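Lemton Robotics Forum
Board: Perception and Planning
Topic: Wrist-camera handle detection fails on windowed drawers
Status: Open

d_herrera
Posted Thursday, 9:12 AM

I am posting on behalf of the manipulation group at Gadanora. We request guidance on the handle detector that ships with the Ollby perception stack.

Our task is drawer opening. The planner receives a handle pose from the wrist camera, moves to a pre-grasp pose, closes the fingers and pulls along the estimated drawer normal. On our plain-front cabinet the pipeline completes 97 pulls out of 100. On cardboard drawer boxes with clear plastic windows in the front panels, the results are far worse and we have stopped the trials.

We observe two problems. First, the plane fit for the front panel is unstable. Depth readings inside the window come partly from the plastic and partly from whatever is behind it, and the estimated normal moves between updates. Second, the detector sometimes places the handle on a reflection in the window.

Configuration: default confidence threshold, plane fit on all depth points inside the panel mask, pose updates accepted at all times during the approach. We would appreciate any recommendation that does not require retraining.

Dardo Herrera

v_pace
Posted Thursday, 9:48 AM

Thank you for the clear report. The second problem is known. The detector was trained mostly on opaque fronts, and a pale highlight on film can resemble a light-colored pull.

Please confirm whether the approach is closed loop all the way to contact. If it is, I would look there before changing the detector. Pose updates taken while the arm is moving quickly are of poor quality, and the filter in the current release gives them the same weight as updates taken at rest.

Vittoria Pace
Perception maintainer

d_herrera
Posted Thursday, 10:05 AM

Confirmed. It is closed loop until the fingers are commanded to close.

hdaza
Posted Thursday, 10:31 AM

I must disagree with the direction of this thread. The filter is a secondary matter. If the plane normal is wrong, weighting the updates differently will only produce a smoother wrong answer.

Our group at Tapia removed the depth plane fit for this class of object. We fit the four edges of the front panel in the color image, use the known box dimensions and solve for the pose directly. The window then has no effect on the normal. The method has been in daily use since September.

Hipólito Daza

v_pace
Posted Thursday, 10:52 AM

That is a sound method when the dimensions are known and the full panel is in view. Neither condition holds for the general release. At close range the wrist camera rarely sees all four edges, and the edge solver will either fail or lock onto the border of the window -- which is also a rectangle, and often has better contrast than the panel itself.

hdaza
Posted Thursday, 11:07 AM

The dimensions can be measured once at standoff and stored. I do not accept that this is a serious obstacle. As for the window border, we reject any quadrilateral with rounded corners.

i_zuniga
Posted Thursday, 11:40 AM

Both positions have merit, and it may help to separate the stages. At standoff, Mr. Daza's edge method should give a good normal. During the final approach, the system should hold that normal fixed and correct only the handle position.

I also ask that the group consider which depth points enter the fit. Masking the window and keeping only the cardboard border removes most of the bad readings. The border is narrow on some models, so the inlier minimum has to be lowered to match. We set ours to 1,000 points at full depth resolution.

Ignacio Zúñiga

d_herrera
Posted Thursday, 1:15 PM

I have gone back to the recorded approaches with these comments in mind. The view below is typical of what the detector is given when the gripper is beside the stack and close to it.

The pull is bright white against brown cardboard, and I would have expected it to be the easy part. However, it projects from the front at the seam between two drawers and overlaps the edges of both windows. The detector must therefore decide which drawer it belongs to, and our logs show that the assignment changes from one update to the next. The soft reflections on the upper window are the ones I referred to in my first message. The motion blur also supports Ms. Pace's point about update quality.

I note in addition the small dark hole in the side panel. We have had candidates there as well, at low confidence.

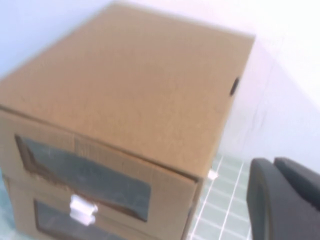 Proposed changes, for comment

1. Estimate the panel normal at standoff with the arm at rest, using either the edge method or the masked depth fit. Hold it fixed from that point.

2. Assign the handle to a drawer at standoff and carry the assignment forward. Do not reassign during the approach.

3. Reject handle candidates with no measured projection from the panel plane. A reflection should fail this test.

4. Discard pose updates when wrist speed is above a set limit, and pause for 2 updates before closing the fingers.

5. Restrict candidates to the front panel mask, so that cutouts on the side are never scored.

v_pace
Posted Thursday, 1:44 PM

I support items 1, 2, 4 and 5. Item 3 needs care. Depth on a small bright part can drop out completely, and the rule as written would then reject the true handle. Please treat missing depth as unknown and let the color score decide.

Items 4 and 5 can be set in the configuration file today. Item 2 requires a code change. I have opened ticket 29 for it.

hdaza
Posted Thursday, 2:03 PM

I maintain that the depth fit should be removed from item 1. In that view the front panel is not complete, the lower drawer runs out of the image and the wall behind is nearly featureless. I see no reason to keep a second method that will be wrong on the film.

i_zuniga
Posted Thursday, 2:20 PM

The close view is not where item 1 would be applied. At standoff both methods can run, and a large difference between them is itself a useful signal to stop and look again. I recommend keeping both for now.

p_henriquez
Posted Thursday, 3:36 PM

Moderator's note: the discussion of edge fitting versus depth fitting may continue in the pose estimation topic. Please keep this one to the drawer task and to ticket 29.

Mr. Herrera, kindly attach the logs from the reassignment failures to the ticket, with the configuration file used for each run.

Pascual Henríquez

d_herrera
Posted Thursday, 4:10 PM

The logs and configuration files are attached to the ticket. We will run the plain-front cabinet again with items 4 and 5 enabled before returning to the cardboard drawers -- the pause may affect cycle time, and we would like that figure separately.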